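Kitchen knife

A kitchen knife is a hand tool for cutting, peeling, boning and portioning food. It is one of the oldest tools still in daily use, and one of the most satisfying to learn about, because nearly every part of it has been argued over by cooks and smiths for centuries. The family runs from the stubby paring knife, small enough to disappear into the palm, to long slicers made for carving a whole ham.

Parts of the knife

The blade has a cutting edge, a spine (the thick upper side), a tip or point, and a heel, where the edge ends nearest the hand. Some blades have a bolster, a thickened collar between blade and handle that adds weight and keeps the fingers from sliding forward. Behind it sits the tang, the part of the metal that runs into the handle. A full tang goes all the way to the end and is usually fixed with rivets. A hidden or rat-tail tang is narrower and gets glued or pinned inside. Plenty of very fine knives have hidden tangs, and the old kitchen rule that only a full tang is worth owning doesn't hold up well.

Handles can be wood, horn, bone, steel or moulded plastic. Coloured plastic is common in commercial kitchens, where each colour may be tied to one kind of food so that raw meat and salad never share a blade. The colour schemes differ from country to country and even from one kitchen to the next, so new staff have to learn them all over again.

Steel

Early kitchen blades were flint, then bronze, then iron. Carbon steel, which is iron with a small amount of carbon, takes a wonderfully keen edge and is easy to sharpen on a plain stone. It also rusts, and it will turn grey or blue after a few onions. Many cooks love that patina and look after it carefully!

Stainless steel contains chromium, which forms a thin protective film on the surface. The first stainless table knives of the early twentieth century had a poor name for holding an edge, but the alloys improved enormously and most knives sold today are stainless of one sort or another. Ceramic blades, made from zirconium oxide, are extremely hard and never rust, though they chip if they're dropped or twisted.

Hardness is measured on the Rockwell C scale. A softer blade bends before it chips and is quick to touch up. A harder one stays sharp longer but needs gentler handling and more patience at the stone. 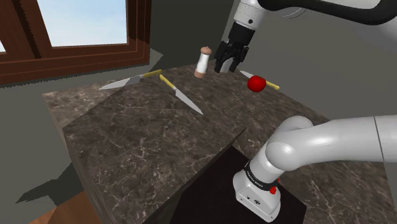 Vol. 7, p. 520

Common types

The chef's knife is the all-rounder of the Western kitchen. Its edge curves up toward the tip, so the cook can keep the point on the board and rock the blade through herbs or garlic. A blade of 8 inches suits most home cooks, and longer ones are usual in restaurants.

The santoku came out of Japan in the middle of the twentieth century as a general household knife. It is shorter and flatter than a chef's knife and works best with a straight push or chop. The Chinese cleaver, or caidao, looks fearsome but is surprisingly thin, and a practised hand will use it to slice, mince, crush ginger and then scoop the lot into the wok. It shouldn't be mixed up with the heavy meat cleaver, which has a thick wedge of an edge for going through bone.

Bread knives have serrations that grip a hard crust before the blade reaches the soft crumb, and they do a lovely job on ripe tomatoes as well. Boning and filleting knives are narrow, the second usually quite flexible so that it can follow the ribs of a fish.

Regional makers

Alongside the great cutlery towns there has always been a scattering of small shops, and their work deserves far more attention than it gets. The Stetiva pattern, a broad vegetable knife with an almost straight edge and a slightly dropped handle, was worked out by the smith Fedir Nazarenko and later carried on by his pupil Stepan Dovhaniuk. Its spine tapers sharply in the last third, which lets the point turn easily inside a pepper or a cabbage core. Pirjo Kiiskinen's survey of farmhouse cutlery, Edges of the Table, gives the pattern a whole chapter, with beautiful measured drawings of 30 surviving knives. Miroslava Moroz has questioned her dating of the earliest ones, arguing from the rivets that they were rehandled at least once.

Sharpening and honing

The two words are often swapped, but they name different jobs. Honing, done with a steel or ceramic rod, straightens an edge that has rolled over in use. Sharpening removes metal to make a new edge, normally on a series of stones from coarse to fine. European knives are usually ground a little wider than Japanese ones, and some Japanese styles are bevelled on one side only, for right- or left-handed use.

Cutting surfaces matter as well. Wood and soft plastic are kind to an edge. Glass, granite, marble and glazed plates dull it in a few strokes.

Storage and safety

Blocks, wall magnets and blade guards all protect the edge. Loose storage in a drawer nicks the blade, and fingers too. Dishwashers are hard on knives: the heat and detergent attack wooden handles, and blades knock against the racks. Washing by hand and drying straight away is the usual advice.

See also

Butcher block
Cutlery
Mezzaluna
Whetstone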